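Tusdale Baseball Scoring and Statistics: Frequently Asked Questions

Last revised 15/08/2019

Which games count towards the published statistics?

All league and cup games played by the Tusdale first and second teams. Friendlies, indoor sessions and abandoned games of fewer than five innings are scored on paper but are not entered. A game called after five complete innings counts in full.

How many innings does a pitcher need to appear in the earned run average table?

The qualifying figure is 50 innings for the season. Pitchers below it are listed in a second table, in order of innings pitched. Relief appearances count the same as starts. Innings pitched for the first and second teams are added together, so a pitcher who moves up in May keeps the earlier figures.

Why does my earned run average differ from the one I worked out myself?

The usual cause is the number of innings in the formula. Our league plays seven-inning games, and we multiply earned runs by seven before dividing by innings pitched. Most calculators found online multiply by nine. Check also that part innings have been entered as thirds: 11.2 in the table means 11 innings and two outs.

Who decides whether a run is earned?

The official scorer for that game. The inning is rebuilt without errors and passed balls, and any run that would still have scored is earned. Where the scorer cannot tell, the pitcher is given the benefit of the doubt.

Can a decision be changed after the game?

Yes, within 56 hours of the last out. Send the inning, the batter and the play in question to Rainer Kröger, who keeps the master scorebook. Requests may come from a player or a manager of either side. Hit or error decisions are not reopened after the time limit, but adding mistakes are corrected whenever they are found. 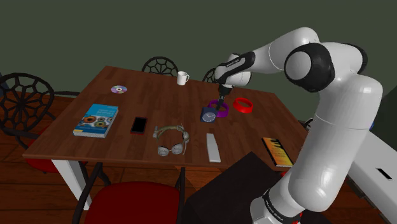

Purple and red rings on the table, with the clock and mug.

What happens when a pitcher leaves with runners on base?

Those runners remain the responsibility of the pitcher who put them there. If one is put out on a fielder's choice, the batter who replaces him on base is still charged to the first pitcher. The inherited runners column shows how many a reliever took over and how many of them scored.

Are pitch counts recorded?

For first team games since the move to the Ronora scoring sheet, yes. Nearly 400 pitching appearances are now on file. Second team counts are patchy and are left blank where no count was kept. A blank does not mean zero.

Why are some games against Millov missing?

The return fixtures were played at Kozma on a shared ground, and only line scores reached us. They are included in the team record but not in individual totals.

Can I have a copy of the data?

Season totals can be downloaded as a plain spreadsheet from the archive page. Play-by-play sheets are available on request, one season at a time.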